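Capítulo 7
Envases primarios para formas sólidas orales

El envase primario es el que está en contacto directo con el medicamento. De su material, de su cierre y del volumen de aire que encierra depende buena parte de la estabilidad del producto entre la dispensación y la última toma. En este capítulo se estudian los frascos de plástico translúcido para comprimidos y cápsulas.

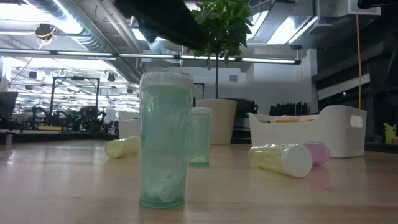
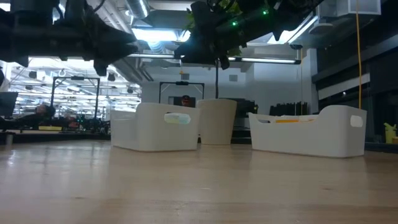
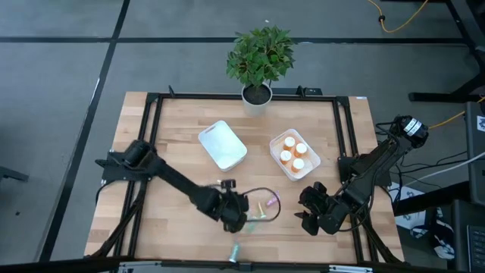
Figuras 7.1 a 7.3. En la 7.1, frascos translúcidos de color verde pálido y amarillo pálido.

Larnthorpe, junio

7.1 Funciones del envase primario

Se distinguen cuatro funciones: contención, protección, identificación y dosificación. La contención exige que el envase no ceda componentes al contenido ni los absorba de él. La protección se refiere a la humedad, el oxígeno, la luz y el daño mecánico. La identificación corresponde a la etiqueta, que se trata en el capítulo siguiente. La dosificación tiene poca importancia en las formas sólidas, salvo en los envases con dispensador unitario.

7.2 Materiales

El polipropileno y el polietileno de alta densidad son los polímeros de uso más extendido. El primero admite acabados translúcidos y permite comprobar a simple vista el nivel del contenido. El segundo es opaco o lechoso y ofrece una barrera algo mayor frente al vapor de agua. El poliéster PET presenta mejor transparencia y menor permeabilidad al oxígeno, pero tolera peor las temperaturas elevadas.

El color de la pared no equivale por sí solo a fotoprotección. Un tinte claro puede transmitir una fracción considerable de la radiación ultravioleta, y la aptitud del envase debe establecerse midiendo la transmisión espectral en una muestra de pared del espesor real.

7.3 Permeabilidad al vapor de agua

El ensayo gravimétrico consiste en llenar el frasco con desecante, cerrarlo con el par de apriete nominal y registrar el aumento de masa en condiciones controladas. El resultado se expresa en miligramos por día y por envase. Los frascos de ensayo se acompañan de testigos con carga inerte, que permiten descontar la humedad adsorbida en la superficie exterior.

Ejemplo 7.1. Se ensayan frascos del modelo Kaltar 612, de 100 ml de capacidad, a una humedad relativa del 80 %. La pendiente se calcula por regresión lineal, una vez descartado el tramo inicial en el que la pared aún no ha alcanzado el equilibrio.

7.4 Cierres

En un frasco bien diseñado, la vía principal de entrada de humedad suele ser la unión entre el tapón y la boca. Se emplean cierres de rosca, de presión y de seguridad a prueba de niños. Estos últimos requieren dos movimientos simultáneos, por lo general presión axial y giro. La pérdida de par durante el almacenamiento se debe a la relajación del polímero y se determina a intervalos fijos con un torquímetro.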